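Orham kids' sports shirt, red and white
Sold by Navton Kitroom - item 303

I've stocked plenty of small football-style shirts over the years and this is the one I keep reordering, mostly because it's such a cheerful thing! Bright red body, white sleeves, and striped ribbing in red and white that does a lot of the work. It's meant for garden kickabouts, PE bags and general tearing around, so please don't expect a stiff match shirt with a badge on it.
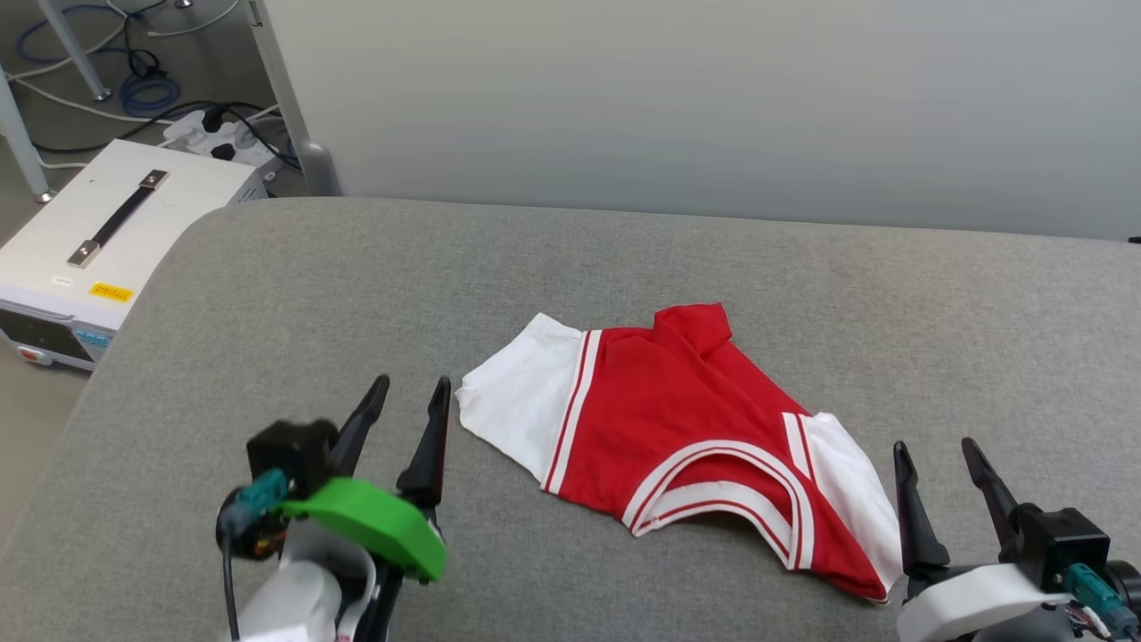 I weigh everything that comes into the shop (old habit) and a parcel of five came to 700 grams with the bag, so postage stays cheap. You can send a couple to the grandchildren without wincing.

Sizing

They come up a touch small. If your child is between sizes, or has just had one of those November growth spurts, go up one. The sleeves are roomy enough that nobody will be wrestling with elbows, and the neck has some give in it for bigger heads - my nephew's included.

Washing and folding

Wash at 40 with other reds the first time, please, and then you can relax a bit. I turn mine inside out and skip the tumble dryer, as the ribbing keeps its shape far better on the line.

For folding, I lay the shirt out on something with a bit of grip, like the sofa, so it doesn't slide about. Pull each sleeve out straight from the cuff first, then smooth the body towards the hem, then bring the sleeves in. Do the sleeves last and you'll get a lump under the front every time, and it'll still be there at teatime.

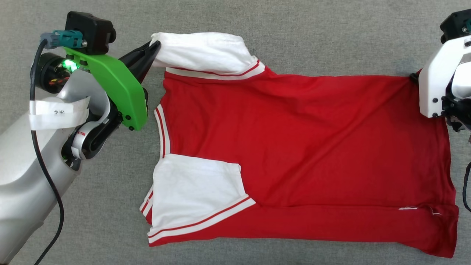 Price and delivery

27 pounds each, including postage to anywhere in the UK. I send parcels out from Brirnon twice a week. If it doesn't fit, post it back unworn and I'll swap it for another size, no form to fill in.

Goes with

The Rønning shorts in plain white are a good match, and the red is close enough to the Orham socks that you'd have to hold them side by side to tell.

Page last changed 2024-04-29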